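I have been meaning to write about the small kitchen things for ages, and with the evenings drawing in and so much more cooking going on than usual, I finally sat down with a pot of tea to do it. My mother kept everything in drawers. You wanted a spatula, you opened the drawer, the drawer stuck, you said something you shouldn't, and by then the onions had caught. I cooked that way myself for 11 years before I gave in and let things live out on the counter (and oh, the difference it made!).

What I do now is very simple. The things I reach for go in one row at the back, and everything in front of that row belongs to the cutting board. A bowl, a box, a cup for the utensils and a tray, side by side, with a white board in front. The board gets the best of the light and I won't have anything parked on it that isn't about to be used.

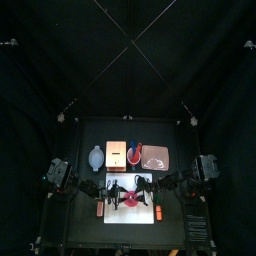

I bought my first utensil cup at Dallholm, back when they still had the little shop by the station, and it was far too light. Put one ladle in and over it went. So do look for one with a bit of weight at the bottom, and don't stuff it full. I allow myself three utensils, and the rest can stay in the drawer and sulk. A bowl with a handle is a joy too, especially when you're carrying peelings across the room with your other hand full.

The tray took me longest to come around to. I thought trays were for guests! But a shallow one at the end of the row catches all the bits that would otherwise wander, and in February, when I was making soup nearly every night, it saved me I don't know how much wiping.

Vegetables go beside the board while they wait their turn, a carrot on one side, something green on the other, and the plate only comes out when there's something to put on it. Well, that's the idea. I break that last rule constantly.
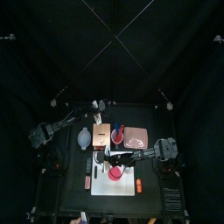

Orysia Kobzar wrote to me that she keeps her row on the left of the stove instead, because she's left-handed and was forever reaching across a hot pan. She also thinks three utensils is stingy and that any sensible person needs a whisk within reach. I've been thinking about the whisk ever since, and she may well get her way.

Next time I want to get to the cupboard under the sink, which I have been avoiding, and to the lids. If you have a good way of storing lids, please write and tell me, I'm quite desperate.

Contact | © Marianna Kozłowski | Back to top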